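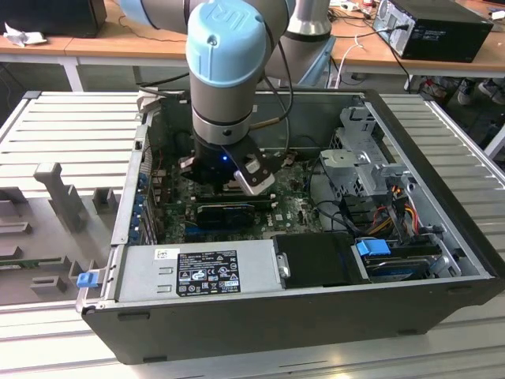 Desktop tower on its side with the side panel off

How to Get Your Family Photos Off an Old Computer (and Find Them Again Later)

Posted January 21, 2021 in Household Stuff

So my mom's old desktop sat in our hall closet for years, with the vacuum leaning on it, and every time somebody asked for the picture of my grandfather with the big fish I'd say "it's on the computer in the closet" and then go do something else. This winter I finally dealt with it. It took me the better part of three evenings, and most of that was looking at pictures of my brother's terrible haircut instead of working.

I've now done it for my mom, my aunt and a neighbor, so I have opinions. I'm no computer person, by the way. If you can copy a file and use a screwdriver you can do all of it.

What you need

An external drive with more room than you think you'll need
A second one, or an online storage account (more on that later, please don't skip it)
A USB adapter for bare hard drives, only if the computer won't start
A Phillips screwdriver, same deal
A notebook
Snacks

Step 1: See if the thing turns on

Plug it in at the wall, hook up a monitor and a keyboard and try it. You'd be surprised how often a computer that "died" was just slow and annoying. My aunt's started right up and asked her to install updates from another era. Don't! Say no to every update, keep it off the internet and go straight to the files.

If it asks for a password, try the name of the family dog from that time. Worked for us.

If you get nothing at all, or a lot of clicking, jump to Step 3. A drive that's clicking or grinding should be switched off, and if the pictures on it really matter to you, take it to a recovery shop before you try anything else. They're expensive, but each time you power up a failing drive you're gambling a little.

Step 2: Copy everything before you sort anything

I know you want to tidy as you go. I did too. I started by picking out the "good" folders and leaving the junk behind, and I nearly missed my cousin's entire wedding, which was sitting in a folder called New Folder (4).

So copy the whole user folder. Pictures, Documents, Desktop, Downloads, all of it. Look on the Desktop especially, people drop everything there. Then check the main drive for odd folders with camera brand names on them, since those old programs that came on a CD with the camera loved to make their own place for pictures. My mom had a photo program called Cania that kept everything three folders deep, and I only found it by searching the whole drive for files ending in .jpg.

Do that search, it's the best tip on this page. Type *.jpg in the search box and let it run. Sort by size, biggest first, and the real photos come up at the top and the little icons and website bits sink to the bottom. Then do it again for .avi and .mov and .mpg, or you'll lose the home videos.

Make one folder on your external drive, call it something like MOM COMPUTER COMPLETE and paste it all in. After that you never touch that folder again. You'll do your sorting in a copy of it.

Start the copy before bed. The time estimate will tell you four hours, then eleven minutes, then two days.

Step 3: If the computer won't start

You can still get at the drive with a USB adapter. Shut everything down, pull the power cord out of the wall, lay the tower on its side on a table and take off the side panel. Touch a bare metal part of the case before you put your hands in. On most older desktops the hard drive is a flat metal box a little bigger than a deck of cards, held in a cage with a few screws, with a couple of cables going to it. Take a picture with your phone first so you can put it all back, then wiggle the cables off (pull on the plug, never on the wire) and slide the drive out.

Hook it to the adapter, plug the adapter into your own computer, and it should show up like any other USB drive. If your computer offers to "format" it, say NO. Formatting would mean starting over with an empty drive. Cancel and get somebody to look at it. 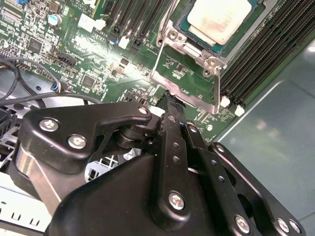 Su-bin Tak wrote to me after the first version of this went up and said I should have told people to check which kind of plug the drive has before they buy the adapter, "because the wide ribbon cable and the skinny flat cable are two different things and I own the wrong one now." Fair! The wide ribbon with lots of pins is IDE, and the skinny one is SATA. There are adapters that do both and they don't cost much more, so get one of those and skip the whole question. And get the kind that comes with its own power brick.

Step 4: Get rid of the duplicates

Everybody has duplicates. My mom emailed herself pictures and saved them again, and then she backed up to a CD, and then somebody (me) helpfully copied the CD back. After all the searching I had 1362 photos, and 292 of them were straight repeats.

You can do it by hand if you have a small pile. I used a little program called Cropper, which is mostly for trimming pictures but has a find-duplicates button hiding under the Tools menu. Any duplicate finder will do. Two rules from me:

Work on the copy. You still have the complete folder, right? Good.

When two pictures look alike, keep the one with the bigger file size. The small one is usually the version that got shrunk for email, and you'll be sorry when you want to print it.

Don't let the program delete on its own. Have it move the repeats to a folder called MAYBE TRASH, leave that for a month, and then empty it.

Step 5: Put them in folders that make sense

I tried sorting by person first and it was a disaster, because people insist on standing next to each other. Sort by date. One folder per year, and inside that one folder per event, and start the event name with the month so they line up in order:

2004
04-03 Easter at Rostbridge
04-07 July cookout
04-12 Christmas

I ended up with 57 event folders, which sounds like a lot but it's easy to scroll through. Whatever doesn't fit goes in a folder called Misc for that year and I refuse to feel bad about it.

Watch out for wrong dates. If the camera's battery ever ran out, the clock may have reset, and you'll have a whole summer vacation filed under January 1. I fix those by looking at cakes. Count the candles, or see how tall the kids are.

Step 6: Write down who's in them

Please do this one while the people who know are still around to ask. I sat with my mom and a pot of coffee and we went through them on the TV. She'd say a name, I'd type it in a plain text file in that folder. Nothing fancy. "Back row, Uncle Ray, then the man from the bait shop." We still don't know who's in the canoe.

Step 7: Make the second copy

A single drive can fail, or get dropped, or go in a box to the thrift store. So make 2 copies and keep them in different buildings. Mine is in my desk and the other is at my brother's.
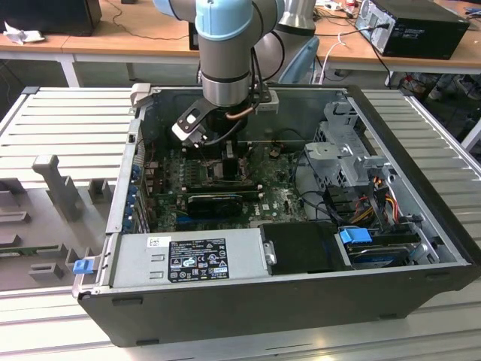 Label your drives the minute you finish, with a real pen. I didn't, and I had three identical black boxes in a drawer and had to plug in each one to see what it was. Put the name, the year and which copy it is. It doesn't have to be pretty, and it doesn't have to be big either. There's a little white handwritten sticker like that in the tower in the photo, off to the left of the power supply's printed label, and that size is plenty. Use masking tape if that's what you've got, and put it on the flat top so you don't block any vents. I also write the date of the last check, so I know when to plug it in again. Once a year is what I aim for. Open a few pictures at random from different years and see that they come up.

Step 8: The old computer

Wait. Give it a month at least. Somebody in the family will remember "the scans from Grandma's album" and you'll want to go back and look. When you're really sure, wipe the drive or take it out and keep it, and then take the rest to electronics recycling. Call first and ask about monitors, a lot of places charge for those.

Comments

Nimal Gunawardena: The candle trick got me through all of my daughter's birthdays, thank you. One question, do you rename the individual files too?

Me: Nope! Folder names only. I tried renaming files for one evening and got through a single trip to the lake.

Byung-chul Na: Check the old phones too. We had one in a kitchen drawer with the only pictures of our first apartment on it, and the charger was in a completely different drawer.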